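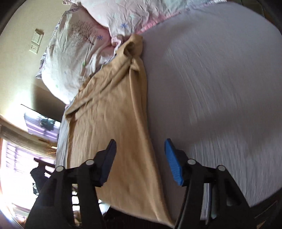
Araba Aidoo thinks a rule that can't be remembered halfway through a task should never have been written down. She told Ebenezer Nyarko as much when he showed her his first draft of the home recording guidelines, and he went away and cut it from 30 pages to two.

"She was right, and I was a little hurt," Ebenezer says, laughing, when we sit down to talk at the Unier office in Dramani. "I'd put so much into those pages! I had a whole section on how to fold a towel. And Araba said, Ebenezer, people know how to fold a towel, that's why we asked them."

Ebenezer looks after good practice for Unier's household program, where people pick up a hand-held gripper and do their ordinary chores with it, so that robots may one day learn from the recordings. They make beds, put clothes away, clear tables. He came to the job from hotel housekeeping in Morkport, and he still talks about a bedroom the way a housekeeper does, starting with the corners and working in.

I ask what the first rule is, and he answers before I've quite finished.

"Permission. Everybody who lives in the home, and I mean everybody. If your sister has a room down the hall and you'll be carrying the gripper past her door, she gets asked too. We used to take one signature per household, and I was never comfortable with it. You can't sign for your sister."

The second is about what gets put away beforehand. Letters, medicine, school certificates, family photographs, anything with a name or a face on it. He'd rather people didn't tidy beyond that, though, and he gets quite animated on the subject (he had a cup of tea in his hand and I was worried for it).

"Leave the bed how it is. Leave the pillows how they are. If you make the place perfect first, the robot learns about a perfect place, and who lives there? I've never been in one. My own house certainly isn't."

Then there's the matter of speed. The guidelines ask people to move at the pace they'd use if they were carrying a full cup, and to open the fingers well before they reach the cloth. Cloth is the hard one, he says. A box stays the shape it was, but a shirt changes every time you touch it, and people get impatient and start snatching. If a grip slips, the rule is to let it slip and try again without stopping the recording. Theophilus Fiadzo argued against that for a long time, wanting only clean attempts, and the two of them went back and forth over it through most of a rainy season.

"Theo is careful, and I love that about him," Ebenezer says. "But a missed grip followed by a good one is worth keeping. We agreed in the end that you mark it in the notes and carry on. He still sends me the ugly ones."

Sessions stop at 65 minutes, including rests. Thumbs get tired before people notice, and a tired hand makes odd choices. There's also a rule that anyone can withdraw a recording afterward without giving a reason, and I wanted to know whether people use it.

"They do, and I'm glad. Kwesi Baidoo withdrew a whole afternoon because he'd been singing. We don't even keep the sound! But he didn't like it, so out it went."

The guidelines now go to all 200 homes in the program, and a partner group in Hellum has asked to adapt them for kitchens. Ebenezer is pleased, and a bit nervous about knives, which his two pages hardly mention. His answer for the moment is that sharp things stay in the drawer until there's a proper page on them, and Araba has offered to write it.

Before I leave I ask what his mother, Aba Nyarko, makes of it all. She let him try the first version of the rules in her house.

"She read the sheet right through," he says, "and then she told me I'd forgotten to say wash your hands. So that's in there now, right at the top."

Home | Interviews | Guides | Archive | Contact

14 comments | 30 shares

© 2023 Unier Household Program. Back to top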